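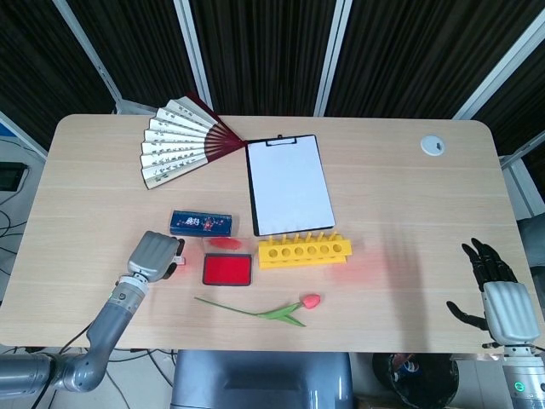 4. Setting up the desk

Read section 3 first if the legs aren't on yet.

4.1 Pick the spot. Level floor, outlet within reach. Keep 30 mm clear behind the back edge so cords can bend.

4.2 Feet. Turn each one by hand until it touches the floor, then a quarter turn more. Check for rocking at all four corners. Still rocks? Back to 4.2, start with the worst corner.

4.3 Frame bolts. Tighten all of them now, not before. Use the 5 mm key from the Kandard bag. Snug is enough.

CAUTION: no power driver on the top screws. They go into wood and they strip fast.

4.4 Cords. Plugs go down through the round grommet near the back edge, biggest plug first. Lift the cap out, feed the cord, put the cap back with the slot facing the way the cord runs.

Note: if a plug won't fit, run it over the back edge and clip it underneath. Don't drill the hole wider.

4.5 Cord tray. Hooks on under the top, two screws each side. Power strip goes in the tray with the switch facing front. Leave slack, expecially if you move the desk to clean.

4.6 Wait 14 hours before putting anything heavy on a freshly oiled top. Paper and light stuff too if it still feels tacky, ink can transfer.

CAUTION: don't drag the desk. Two people, lift by the frame.

5. Care

5.1 Wipe with a damp cloth, along the grain. Dry right after.

5.2 Oil once a year. We do ours in June. Thin coat, wipe off teh extra after 11 minutes.

5.3 Rings and light scratches: fine pad, along the grain, then oil just that patch. Let it dry overnight before you judge the color.

Missing parts: ask for Lanying Xie at the Zernholm parts desk, extension 349. Have the bag number ready.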